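Sash window balance

A sash balance is the part of a hung window that carries the weight of the moving sash, so it can be lifted with one hand and stays where it's left. Without one the sash drops. Older windows use a cord and iron weight hidden in a pocket beside the frame; later ones use springs, either spiral, coiled or block-and-tackle.

Cord and weight. Two weights per sash, each close to half the sash weight. Cord runs over a pulley near the top of the jamb. Cotton cord frays at the pulley first, usually on the side that gets sun. Chain lasts longer but is noisier.

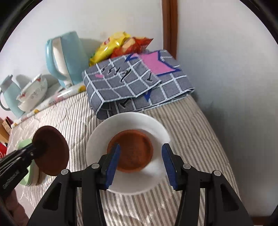
Spiral balance. A twisted rod inside a tube, with a spring. Tension is set by turning the rod before it's hooked to the sash. Too few turns and the window creeps down, too many and it wont stay shut. The Arnden pattern, common in Trindwood row houses, has a plastic foot that cracks in cold weather and is no longer made. Phromma sells a replacement foot that fits most of them.

Block-and-tackle. Spring, cord and small pulleys in a metal channel. Usual on vinyl windows. Rated by sash weight, with a number stamped or inked on the channel; a 9 pound sash and a 61 pound sash need very different units. Always replaced in pairs.

Failure. Sash slams, tilts to one side, or has to be proped with a stick. One side normaly goes first. 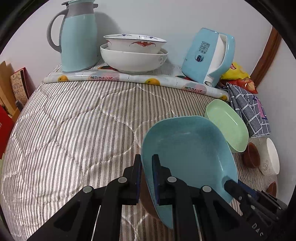
Lavanya Shenoy disagrees about replacing in pairs, at least for corded windows, and writes that a single new cord on one side ran fine in her Jidmont house for years, provided the length matched the old one. Most repair guides still say both.

See also: casement stay, parting bead, sash lift, weight pocket.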